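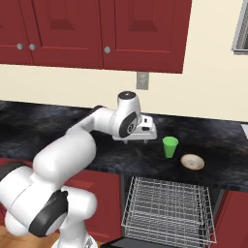 Casting > Open Calls > Unscripted

Tramska season 2: open call for housemates

Aug 18, 2020
By Rasa Juška

Cadwaladr is looking for people to live and work in the Prurkedik hotel for the second season of Tramska, the house competition shown on Tonier. Applications are open now to anyone who is an adult in their state of residence and can be away from home for the full shoot. You don't need an agent, and you don't need any acting or TV experience.

If you haven't seen the first season, the housemates share a hotel built in 1954 and run it as a team. They have a budget, a short guest list and a set of weekly tasks. One housemate is desk manager for the week and hands out the jobs. At the end of the week the house votes, and the two people with the most votes go before the guests, who decide who leaves. The desk manager can't be voted for but can't vote either.

What's different this time

The guests will be housed in a separate wing, with their own staff entrance. Housemates will deal with them by phone, by notes on the trolley and across the front desk. Anyone picked for the guest list has to follow the same health rules as the cast.

The desk manager will no longer be chosen by the outgoing one. We'll use a different game each week, some of them pure luck. Viewers told us the same three people kept passing the job around last season, and they were right.

There is no public vote.

Who we want

We're casting a mixed house and we mean that mostly in terms of age and work history. Last season leaned young. This time we would especially like to hear from people who are retired, people who have changed trades late, night-shift workers, and anyone who has shared a bathroom with more people than they wanted to. Couples may apply but will be considered as separate housemates and may not both be picked. The same goes for siblings and roommates.

You should be comfortable with:
– sharing a bedroom
– being filmed at all hours, except in the bathrooms and the medical room
– having no phone, internet or newspapers
– early starts, cleaning, making beds and serving food
– stairs, as the hotel elevator only goes as far as the third floor

If the stairs are a problem for you, please apply anyway and tell us. There are bedrooms on the lower floors and we can plan tasks around them, but we need to know early.

You can't apply if you work for Cadwaladr or Tonier, live with someone who does, are running for public office, or have a contract that stops you from appearing on another channel. People who applied in July and were turned down at the first stage can apply again with a new video. People who reached the interview stage in July should not reapply. You are still under consideration and will get an email either way.

Pay and prize

Each housemate is paid $2240 for every full week in the house, including the week of isolation before filming. If you are voted out partway through a week you still get paid for the whole of it. Travel to and from Prurkedik is booked and paid for by us. The winner's prize is the hotel fund, meaning whatever the house has left in its budget at the end plus the task winnings. We can't tell you what it will come to. Last season the house spent a good part of it on replacing linens.

Payment is made after you leave the house. If you need some of it sooner to cover rent or child care, you can ask for an advance when you sign.

Health rules

Everyone is tested before travel, on arrival and again at the end of isolation. During isolation you'll have a room to yourself with meals left at the door. You will not meet the other housemates until it's over. Crew work in fixed groups and wear masks whenever they are inside the building. If a housemate tests positive at any stage they are looked after off site and a standby takes the place.

Standbys go through isolation too and are paid the same weekly rate for it. If we offer you a standby spot, please think about whether you can take the time off knowing you may be sent home without going on screen.

How to apply

Fill in the form on the Tramska page of the Tonier website and upload one video. The video should be no longer than a couple of minutes. Film it on a phone, held sideways, somewhere quiet. Don't add music or titles. We'd like you to tell us:

– your name, where you live and what you do all day
– the last job you did badly
– what you would be like to work for
– who you would miss

A headshot isn't needed. One recent picture of you standing up, with no filter, is enough. Please don't mail anything to the office. Very few people are working in the building and packages are sitting for a long time.

We received 411 complete applications in the July round, and over half of the incomplete ones were missing only the video. Please check that it has finished uploading before you close the page. You should get a confirmation email the same day. If you don't, look in your spam folder, then write to us through the form.

What happens next

A casting assistant watches every video. If we want to go further you'll get a phone call, followed by a video interview with Rupert Zürcher, the series casting producer, and one other person. After that there is a background check, a talk with the show's psychologist and a medical questionnaire. The psychologist doesn't report to the producers on what you say, only on whether you are cleared to take part.

Final picks will be told by phone and asked to keep it to themselves until the cast is announced. You can tell your employer and the people you live with. We will give you a letter for your employer if that helps.

We never ask for money at any stage. If someone contacts you about Tramska and asks for a fee, a deposit or your bank details before you have a contract, it isn't us. Please send us a copy of the message.

Applications close when the house is full, so there is no fixed deadline – but we'd apply sooner if you have a choice.

Comments (5)

dot_in_the_valley
I'm 68 and drove a school bus most of my life. Is there an upper age limit? The form wouldn't let me pick my birth year on my tablet.

Rasa Juška
No upper limit. The menu on the form has been fixed, so please try again. If it still sticks, type the year in the notes box.

K. Pell
Glad the desk manager thing is changing. By the middle of last season I knew who was getting the keys before they opened the envelope.

marlowe77
Can you bring your own pillow

Rasa Juška
Yes. Pillows, medication, glasses and one book are all fine. It will be taken from you for cleaning on arrival and returned the next day – the pillow, not the book.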